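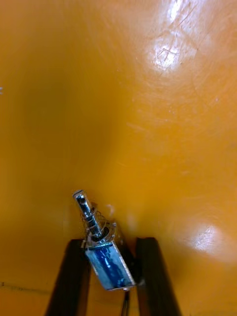
Step 4: Deal with the scratches

A glossy orange finish is a lovely thing until you look at it under a lamp, when every scuff introduces itself. Fine marks will usually polish down. Deep ones are yours for life.

Take any loose parts out first. A small push-pull solenoid is very easy to lose and very tedious to reorder, so put it in a jar with a lid.

Wipe the surface with warm soapy water and dry it. Put a pea of plastic polish on a soft cloth and rub in small circles, lightly, for as long as your patience holds. Mine gave out at 200.

Buff with a clean bit of cloth. Check for glare, sigh, and go again.

Step 5: Put the solenoid back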